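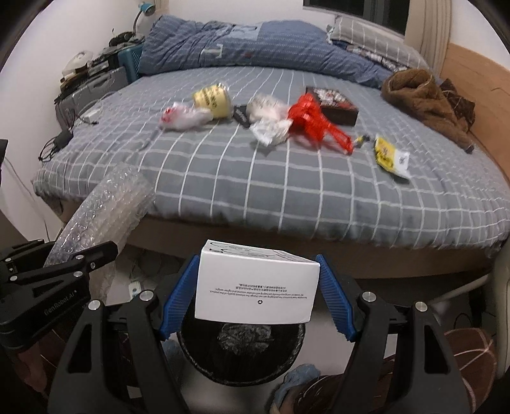 Surely the postage kills it, a reader wrote after my last post on snack swapping, and wouldn't it be cheaper to drive to a good import store? Yes, it would! I did the math over coffee and the store wins easily. I'm still going to keep mailing chips to strangers, and I'd like to talk you into it too.

18/02/2025

For anyone new, I swap through the Dotgate board, which had 621 members when I looked this morning. You post what's easy to find where you live, somebody posts what's easy where they live, and you each mail a box. I joined in November expecting to do one and quit. My first partner sent sour plum candy, shrimp crackers and a seaweed thing I ate standing up at the counter, and that was me done for (I had a reply box ready the next morning).

What I love is finding out what other people think is boring. I asked a partner in Penrose for whatever she'd grab at a gas station without thinking, and she apologized for it twice before mailing it. It was a Denari caramel wafer, and it was wonderful - salty at the edges, a little burnt in the middle. She can buy them any day of the week and never does. 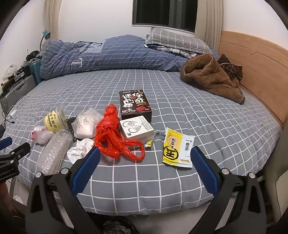

*Snacks on the bed, grid sheet underneath.*

A few things I've learned about packing. Chip bags puff up and pop if you squeeze them in tight, so I leave slack and fill the corners with hard candy. Chocolate only goes out in cold months. Anything over 100 grams gets weighed again before I tape the box, after one wafer tin bumped me into the next price band and cost me a lunch.

Check the customs rules for meat flavors, too. Some places care about real beef powder and some don't, and the board has a pinned list that's pretty good.

Next up is a licorice-only swap, the really salty stuff. I've never liked licorice and I can't wait. If you have a favorite, leave it in the comments and tell me how strong it is!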